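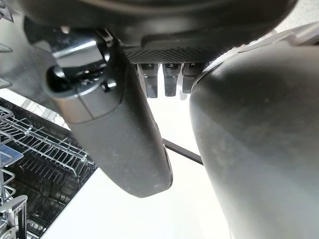 Postwood Recipe Cards, cleaned

3045 recipe cards typed up from the Postwood swap box, one row per card. Last touched July 2018. If you want a tidy dataset, there are many on the internet and you should go get one.

What's in it

cards.csv has title, ingredients, method, and servings. 2156 rows have a servings value. The rest say things like "plenty" or "depends who's coming," and I moved those to servings_text, where they can't hurt anyone's averages.

notes.csv holds whatever was scribbled on the back: phone numbers (removed), opinions of other people's casseroles (kept).

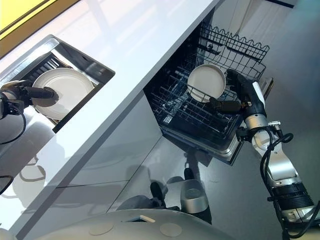
Known problems

Oven temperatures are in Fahrenheit unless they say "hot." There are 15 cards for the same lemon bar, and the authors would each like you to know theirs came first. I left duplicates alone. The Brivalex script will merge them if you ask, and it will also merge "pie" with "pie, no crust," so read the output.

Four cards list no ingredients at all. One of those has a very detailed method.

Units

Cups are cups. A "can" is any can. A "knob" of butter is stored as text - I tried converting it to grams and then looked at the cakes.

License

Use it for anything. Credit Postwood if it comes out well.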